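Trial Period

Day 20 of the trial. Vega Arroyo still hadn't signed.

Kiltberg wanted 575 a month for the Plistum. Gripper, software, a man called Reto on the phone till six. Cancel before June, pay nothing. She'd read that bit twice.

"Shirts it's learned," Reto said. "Trousers, give it time."

"How much time?"

Paper rustling. "Do you have the ones with elastic?"

She had 48 pairs with elastic. Aguirre, the hotel up the hill, wanted them back by morning - folded, not rolled, they'd sent a note. Last week's note had been ruder.

She took the handle herself. Squeeze, lift, over, let go. Again. Her wrist hurt. Teach it properly, the manual said, and it will rememeber.

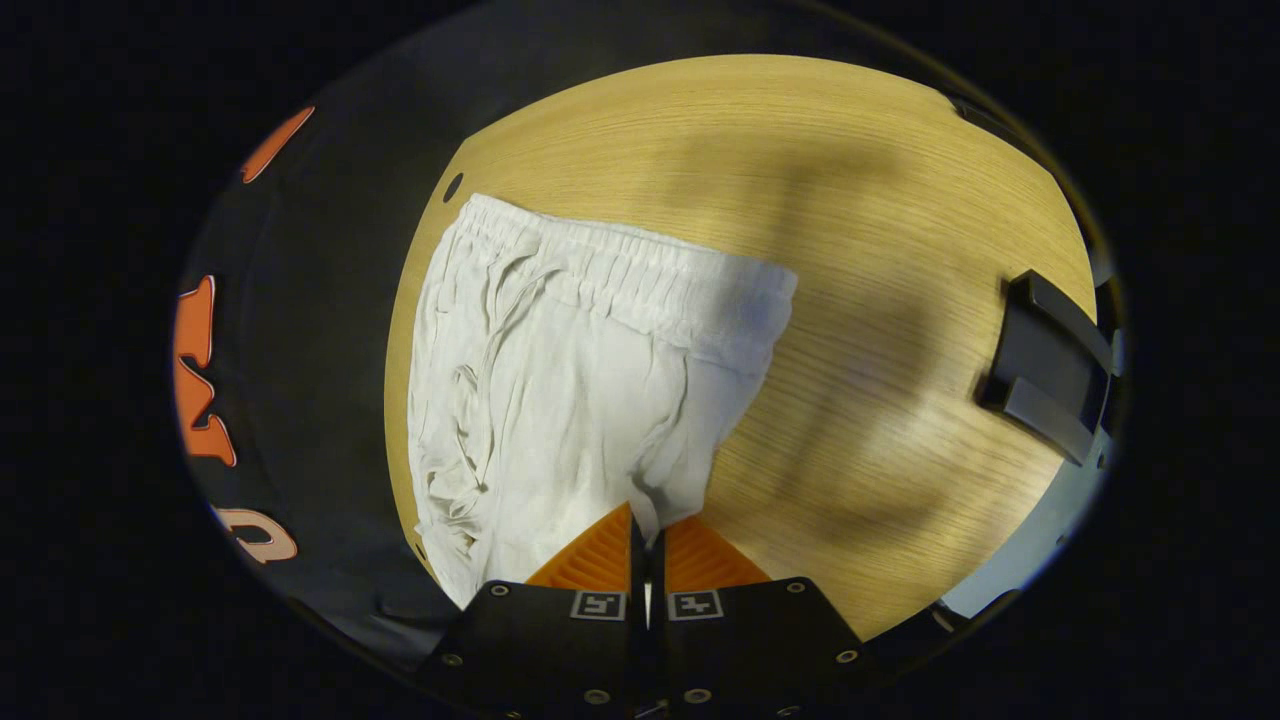
White drawstring trousers, orange fingers closed on the cloth.

"Still there?" said Reto.

"Busy."

"Is it going well?"

She looked at the pile. Looked at the contract, under her cold tea. Found a pen, no ink in it.

"Ring me tommorow," she said, and reached for the next pair.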